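Szu-yu Fang leads simulation at Grevberg, which sells Dullance, a package of rendered rooms for testing gripper control before any hardware is bought. The current release has 300 rooms and costs 2,875 euros per seat for a year.

"Most customers start with the wrist view," she says. "It's the cheapest view to render and the one their policy depends on most." Each room can be loaded level or at a tilt - the second setting is meant to expose controllers that have learned where the floor usually is.
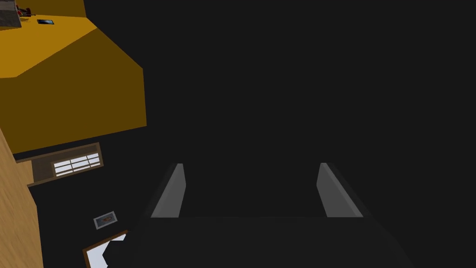 Fang recommends running both fingers open and empty first, to check the mounting offset against the real arm. "If that's wrong, every grasp afterwards is wrong by the same amount."

Ingegerd Tveit tested the package for 7 weeks at Oyelaran, on a single workstation. She rates the contact model highly and the documentation less so. "The joint limits were on page 35, under lighting," she says. Fang says the manual is being rewritten for April.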